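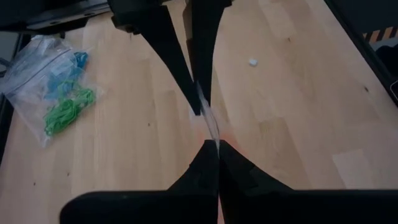 Clear zip bag with light blue and green pieces inside, on a light wood tabletop

Search products Go

Storage & Sorting > Bags > Clear Zip Bags

Zavness Clear Zip Bag, Item 849

A plain clear plastic bag with a zip-lock seal for keeping small loose things together. People buy it for rubber bands, cord, elastic, craft supplies, spare screws and the odds and ends that collect in a drawer. The plastic is clear on both sides, so the contents can be read by color without opening the bag.

Sold in boxes of 41. One size only under this item number. The larger bag in the same line is listed separately under Jatoi Storage and comes in boxes of 13.

Details

Material: clear plastic
Closure: press-to-close zip across the top
Printing: none
Writing panel: none
Box quantity: 41
Minimum order: 2 boxes

Using the bag

Lay the bag flat on a table and press the zip closed from one side to the other with a thumb. If a strand of cord is caught in the seal it will feel lumpy under the thumb. Open it again, push the strand down and go over the zip a second time.

Soft items such as cord and elastic spread out when the bag is laid down. Squeeze the air out before the last inch of the zip is closed and the bag will stack flatter in a drawer or tray. Two kinds of item can share a bag if they differ enough in color or shape to be picked out by eye. For long lengths of cord, wind them loosely first. Tight bundles keep their kinks.

The bag has no writing panel. A permanent marker works on the plastic below the seal but doesn't come off cleanly. Most customers use a stick-on label, and the Urnholm label sheets fit well. Labels hold best when they are put on while the bag is still empty.

Care

Bags can be reused many times. Rinse with lukewarm water and a drop of dish soap, turn inside out and stand over a glass to dry. Do not put them in the dishwasher. Check the zip from time to time — grit in the channel is the usual cause of a seal that won't stay shut, and an old toothbrush will clear it.

Keep the bags away from heaters and out of direct sun. Keep them away from babies and small children.

Not suitable for

Needles, blades or anything else with a bare point. Liquids. Heavy hardware — a bag filled to the top with bolts will stretch at the bottom corners. For those we suggest the Billard lidded boxes, which come in a similar footprint and can sit in the same drawer.

Ordering and returns

Orders placed before 3 p.m. are packed the same day. Unopened boxes can be returned for a refund. Opened boxes can be exchanged if the seals are faulty; please send us one of the bags so we can look at it. The box design changes in October. The bags and the item number stay the same, and orders may arrive in either box until the old ones are used up.

For bulk orders, write to Salamatu Akpan in sales. Questions about a delivery go to Lowri Mathias in the warehouse office — please include your order number.

Tagged: zip bags, small parts, craft storage, drawer organizing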